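The **kitchen island** is a freestanding counter set in the middle of a kitchen, open to walking space on all sides. A counter joined to a wall at one end is usually called a peninsula. Islands are used for preparing food, serving meals and storage, and many hold a sink or a cooktop.

## History

Large farm and estate kitchens had a heavy central worktable long before fitted cabinets came into use. The table could be moved, and it had no plumbing. Fixed islands spread in the second half of the twentieth century, when kitchens were opened to the dining and living rooms and the wall between them was taken out.

The town of Sternham has an early group of houses planned around fixed islands. The Giraldo estate there was built to drawings by Wálter Agudelo, who placed the island parallel to the sink wall in all 121 homes. Of these, 112 still had the original base cabinets when the estate was surveyed in June.

## Countertops

Wood, stone, tile, steel and laminate are all used for island tops. Marble is chosen mainly for its looks and for pastry work. 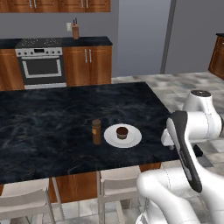 Granite is harder and stands up better to acid. Lemon juice, vinegar and wine leave dull marks on polished marble, and a sealer slows staining but does not prevent this etching. A honed finish hides the marks better than a polished one.

Dark marbles show dust and dried water spots more than pale ones do. Veins can be weak points in a slab, and fabricators often put a mesh backing on heavily veined pieces before cutting. Slabs are normally viewed in person before purchase, as no two have the same pattern.

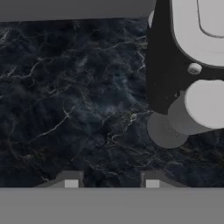
## Size and layout

A clear aisle of 42 inches is commonly advised for one cook, and 48 inches for two. Standard counter height is 36 inches. Seating needs an overhang of 12 inches or more for the knees, and long stone overhangs need brackets.

Rocío Huamán, in her guide *The Linano Kitchen*, argues that small kitchens are better served by a rolling cart.

## Storage

Drawers in the base are used for pots and utensils. Spices and other small goods are often kept on open wall shelves nearby.
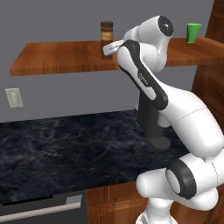 Open shelves cost less than wall cabinets but need more cleaning, and spices keep their flavor longer away from light and heat.

## See also

- Countertop
- Kitchen work triangle
- Peninsula (kitchen)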